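Der Schlüssel

17. März 2026
Von Keyvan Mahmoudi

Das Haus in der Lostthorpe stand seit Oktober leer. Die Straße hieß so, weil ein englischer Reeder sie hatte anlegen lassen, und im Ort sprach sie jeder anders aus. Huris, die Maklerin, sagte Lostorp. Ich sagte gar nichts, ich nannte immer nur die Hausnummer, 23.

Meine Tante hatte dort 19 Jahre gewohnt. Sie war im Sommer ins Heim gezogen und im Herbst gestorben, und weil mein Bruder in Übersee arbeitete, blieb das Räumen an mir hängen. Ich nahm eine Woche Urlaub. Am ersten Tag kam ich mit dem Frühzug, ging vom Bahnhof zu Fuß und stand um halb zehn vor der Tür.

Der Schlüssel passte nicht.

Er ließ sich bis zur Hälfte hineinschieben, dann war Schluss. Ich drehte ihn um, was nichts half, und rief Huris an.

»Das ist der, den mir das Heim gegeben hat«, sagte sie. »Einen anderen habe ich nicht.«

»Und wer hat noch einen?«

Sie wusste es nicht. Vielleicht Manole, sagte sie, der alte Mann gegenüber. Der habe im Winter die Blumen gegossen.

Im Winter, dachte ich, gießt man keine Blumen in einem leeren Haus. Ich ging trotzdem hinüber.

Manole öffnete in Hausschuhen. Er war größer, als ich ihn in Erinnerung hatte, und er erkannte mich sofort, obwohl ich beim letzten Mal ein Kind gewesen war. Er fragte, ob ich gegessen hätte. Ich sagte ja, und er stellte trotzdem Brot auf den Tisch, dazu Butter und ein Glas mit eingelegten Paprika.

»Sie haben einen Schlüssel«, sagte ich.

»Ich habe viele Schlüssel.«

Er holte eine Blechdose aus dem Flur und kippte sie neben dem Brot aus. Fahrradschlüssel, Briefkastenschlüssel, ein langer Bartschlüssel mit Rost am Griff. Er schob sie mit dem Zeigefinger auseinander und sah jeden an.

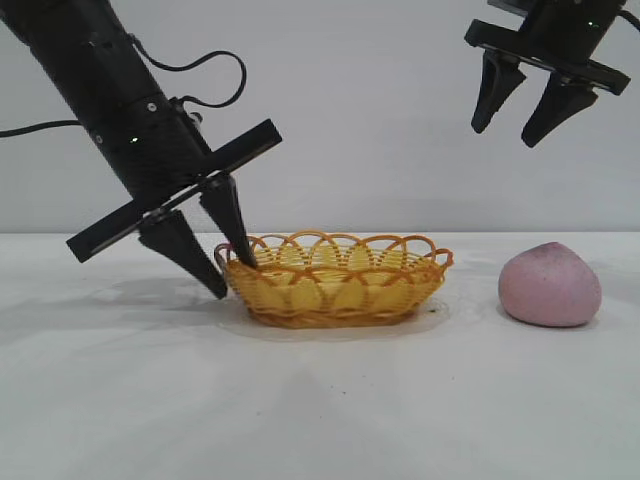
»Wozu heben Sie die alle auf?«, fragte ich.

»Die Leute haben sie mir gegeben, und keiner hat sie zurückverlangt«, sagte Manole.

Der Schlüssel meiner Tante war nicht dabei. Manole ging die Dose ein zweites Mal durch, dann wischte er alles wieder hinein und drückte den Deckel zu. Er habe ihn gehabt, sagte er, ganz sicher, noch zu Neujahr. Er setzte sich und strich Butter auf eine Scheibe, die er mir hinlegte.

»Sie hat das Schloss wechseln lassen«, sagte er nach einer Weile. »Im Frühjahr, bevor sie wegging. 400 hat der Mann genommen. Ich habe ihr gesagt, das ist zu viel.«

»Warum hat sie es wechseln lassen?«

Er zuckte mit den Schultern. Sie habe schlecht geschlafen. Sie habe nachts Schritte gehört, und am Morgen sei die Kellertür offen gewesen, die sie abends geschlossen hatte. Er habe einmal bei ihr auf dem Sofa übernachtet, um nachzusehen. Gegen drei Uhr sei sie selbst die Treppe heruntergekommen, im Nachthemd, habe die Kellertür aufgemacht und sei wieder nach oben gegangen.

»Haben Sie ihr das gesagt?«

»Nein.«

Er aß eine Paprika. Draußen fuhr der Wagen von Sutura vorbei, der Wäscherei, bei der meine Tante früher gebügelt hatte. Manole sah ihm nach, bis er um die Ecke war. 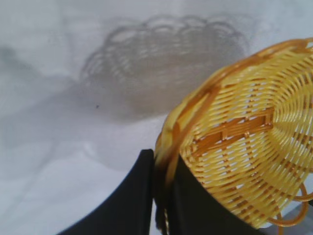

Der zweite Tag

Ich hatte im Gasthof geschlafen und vor dem Frühstück einen Schlosser bestellt. Er sollte um elf kommen. Um zehn klopfte Manole ans Fenster des Gastraums und hielt etwas hoch.

Er war, erzählte er, in der Nacht aufgewacht und hatte gewusst, wo der Schlüssel lag. In der Tasche seiner guten Jacke. Er hatte sie zuletzt zur Beerdigung getragen und danach in den Schrank gehängt, ohne die Taschen zu leeren. Ein Gesangblatt war auch noch darin gewesen und ein Hustenbonbon.

Ich sagte den Schlosser ab. Er war unfreundlich, aber er berechnete nichts.

Wir gingen zusammen hinüber. Der Schlüssel drehte sich leicht, und im Flur roch es nach kaltem Stein und ein wenig nach Seife. An den Haken hing noch ihr grüner Mantel. Manole zog die Schuhe aus und stellte sie nebeneinander an die Wand, wie er es wohl immer getan hatte.

Auf der Fensterbank in der Küche standen sieben Töpfe mit Geranien. Die Erde war feucht.

»Gestern haben Sie gesagt, Sie hätten den Schlüssel zuletzt an Neujahr gehabt«, sagte ich.

Er stand am Spülbecken und drehte das Wasser auf, erst braun, dann klar. Er ließ es laufen und sah hinein.

»Die Kellertür«, sagte er. »Das Schloss haben sie nur vorne gewechselt.«

Ich wartete, aber es kam nichts mehr. Er füllte eine Kanne und goss die Töpfe, einen nach dem anderen, obwohl sie es nicht brauchten. Im letzten lief das Wasser in den Untersetzer über, und er holte einen Lappen aus der Schublade. Er musste nicht suchen.

Auf dem Tisch lag eine Zeitung von voriger Woche, aufgeschlagen beim Kreuzworträtsel. Daneben stand eine Tasse. Ich nahm die Tasse und spülte sie ab, und Manole trocknete sie und stellte sie in den Schrank, hinter die anderen.

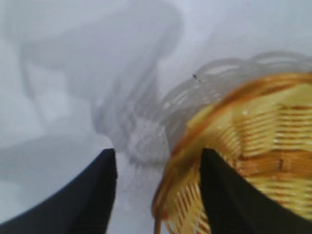

Der letzte Tag

Die Möbel waren bis zum Mittag draußen. Huris kam mit einem Maßband und ging durch die Zimmer, schrieb Zahlen auf und sagte, mit den Fenstern müsse man etwas machen. Sie fragte nach der Kellertür. Ich sagte, die klemme, man lasse sie am besten, wie sie sei.

Die Geranien trug ich zu Manole. Er hatte auf seiner Fensterbank schon Platz gemacht und ein Wachstuch untergelegt. Das Sofa wollte er nicht. Er nahm den Bügeltisch und eine Stehlampe, und nach einigem Zögern die Tasse.

Zum Zug brachte er mich bis an die Schranke. Er gab mir ein Päckchen mit Brot und sagte, ich solle meinen Bruder grüßen. Als ich im Abteil saß, wickelte ich es aus. Zwischen den Scheiben und dem Papier steckte der Schlüssel vom Heim, der nicht passte. Ich hatte ihn am ersten Tag auf seinem Tisch liegen lassen.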